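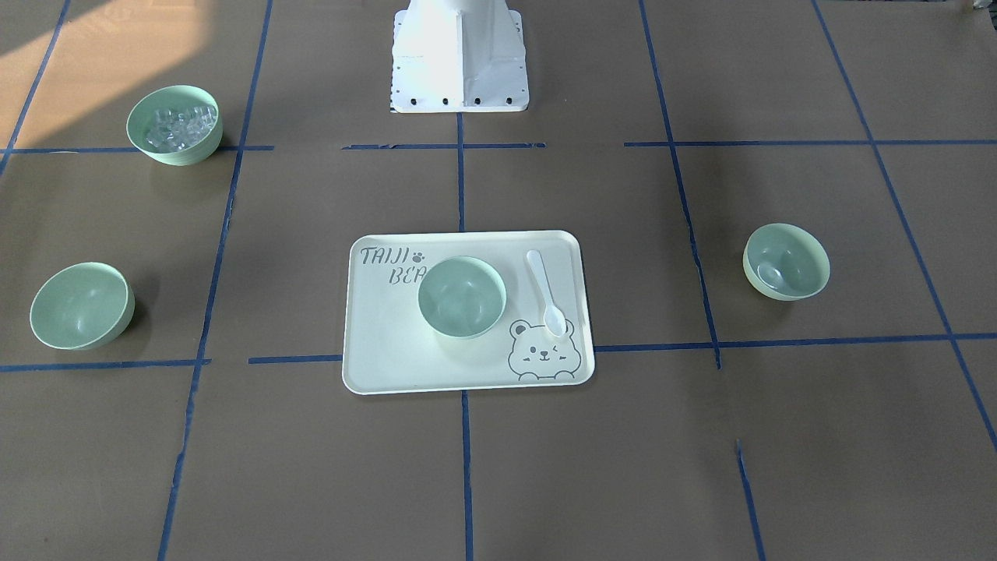 Just make a fan page already and quit worrying, Matvii Onyshchenko told me, and I've been thinking about it ever since!

Home Ask Topics Members Log in

Filed under: Internet Culture > Fan Pages & Fandom

Posted 15 Sep 2022 by Amna Lodhi

So I'm completely hooked on Palamarchuk, the tiny-village wrestler who does the deadpan cooking clips (if you've seen the one where he stares down a cabbage, you know). I want to start a page where I repost his clips with English subtitles. I've already done four and I love doing it! But he's a real person, and his own account, Buvanari, isn't huge. Is it okay to repost? Do I ask first? And how do I keep people from thinking I'm him? I had a random meme page before this and it got to 787 followers, so I know how to post, I've just never done it for one person.
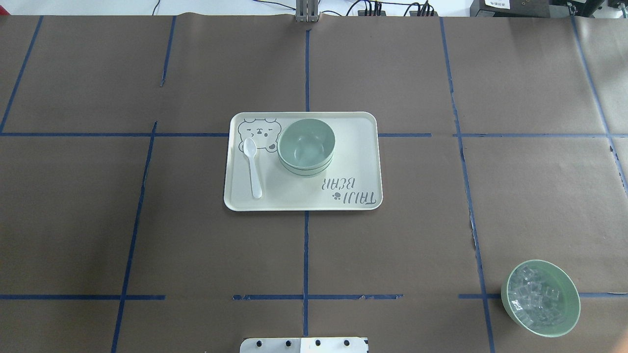

Brown paper and blue tape on a tabletop.

Zoia Zakharchenko
Ask first! Always! I ran a fan page for a kickboxer from Prembridge and sent him one short message before I put anything up. He took two weeks to answer and then he was so nice about it, and he even sent me longer cuts to subtitle. Write it in his language if you can, even if it's clumsy. Put the word "fan" in the page name and not only in the bio, people never open the bio. Link his original under each clip too. And please show us the cabbage one with subtitles, I need it.

Csaba Pálfi
just put credit in the caption its fine, everyone does it

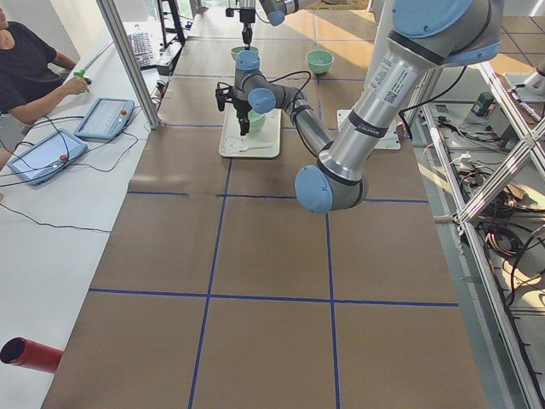 Maite Villanueva
Credit is lovely, but it doesn't give you permission, so I'm with Zoia on this. If he says no, you can still have a great page! Write up the clips, link to them, explain the jokes that don't translate. I follow one called Drallitz that never reposts a single video and the comments are the best part of my day. Also, turn off any money stuff on the page, at least until you've talked to him. If he ever asks you to take a clip down, take it down that day and tell him you did. Have fun with it, Amna, I'd follow this in a second!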